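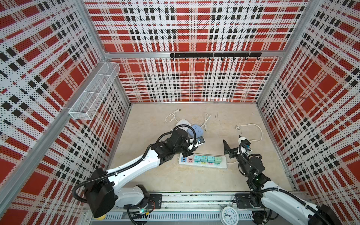 According to Reginald Strickland, a perforated sheet fixed flat against a concrete wall absorbs almost nothing, and a report that recommends "perforated panels" without giving the depth of the air space behind them has recommended paint. The remark was made at the first reading of our draft. The draft did not give the depth. The present version does, and the section on mounting has been rewritten as a result.

Perforated Facings for Noise Control in a Teaching Workshop
Project report, Fitzsimmons Hall, Flavbridge
Submitted Oct 18, 2001

1. Purpose

The basement workshop in Fitzsimmons Hall is used for both bench work and instruction. Students at the rear benches report that spoken directions are hard to follow when the extraction fan is off, and impossible when it is on. The fan is a separate matter and is being dealt with by the building office. This report covers the room itself: how long sound persists in it, which surfaces are responsible, and whether a perforated facing over an absorbing layer would bring the decay time down to a value suitable for speech.

2. Background

Sound absorbers of interest here fall into two groups. Porous materials such as mineral wool convert sound energy to heat by friction as air moves through the fibers. They work best where the air is moving fastest, so a thin layer against a hard wall does little at low frequencies. Resonant absorbers use the mass of air in a hole and the springiness of the air behind it. A perforated sheet spaced off a wall is a large set of such resonators sharing one cavity.

The frequency of greatest absorption depends on four quantities: the open area of the sheet as a fraction of the whole, the thickness of the sheet, the diameter of the holes, and the depth of the cavity. More open area raises the frequency. A deeper cavity lowers it. The effective thickness is greater than the measured thickness, as some air on either side of each hole moves with the air inside it. This end correction is proportional to hole diameter and cannot be left out for thin sheet metal, where it may exceed the thickness of the sheet.

When the open area is large the sheet becomes nearly transparent, and the absorption is that of the material behind it. Many commercial facings are used in this way. The metal protects the wool and takes the knocks.

Painting needs care. A heavy brushed coat can bridge small holes and change the result. Factory coatings applied before or after punching are generally safe, provided the holes remain clear.

3. Measurements

Decay times were measured in June with the room empty of people and the fan off. The source was a loudspeaker at the instructor's bench, driven with band-limited noise and then switched off. The level was recorded on a chart recorder and the slope read by hand. Readings were taken at the front, middle and rear benches and averaged.

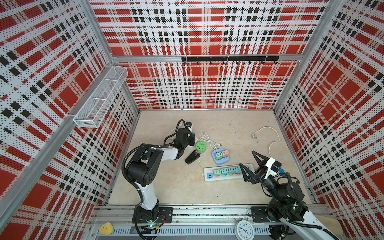

The longest decay was found in the 200 Hz band, at 2 seconds. The 400 Hz band was shorter but still too long for comfortable speech. Above that the values fell steadily, helped by absorption in the stored timber and the coats along the corridor wall. The slope at the rear benches was less regular than at the front – a double slope was visible on several charts – and we read the early part only.

Using the Sabine relation, the total absorption was worked out from the room volume and compared with the sum expected from handbook coefficients. The two agreed well except at low frequencies, where the room absorbed more than predicted. The suspended plasterboard ceiling over the store is the likely cause. It was not tested separately.

4. Sample comparison

Two facings were considered, the Gesach sheet and the Pendia board. Gesach is coated metal with small, closely spaced holes. Pendia is a pressed hardboard with larger holes on a wider grid. Both were placed over the same mineral wool with the same air space behind.

Pendia gave a clear peak near its calculated frequency and fell off on both sides. Gesach gave a broader result, close to that of bare wool over most of the range. Despina Sandu repeated the Pendia readings with the wool pulled back from the board, and the peak became lower and narrower. The wool should touch the back of the facing or lie very close to it.

5. Mounting

For this room we propose Pendia board on the rear wall and Gesach on the side walls, both on battens, with an air space of 200 mm at the rear. The side walls cannot take that depth without blocking the aisle. Edges must be closed. Shelf brackets should go through to the battens and not hang on the facing.

6. Cost and limits

Materials come to 79 percent of the sum allowed, before fixings. Labor was not priced. The calculation assumes a diffuse sound field, and a long low room with hard parallel walls does not meet that assumption well. The predicted decay times should be read as a guide only. A second set of readings with the rear wall treated and the side walls bare would show how much of the side wall work is needed.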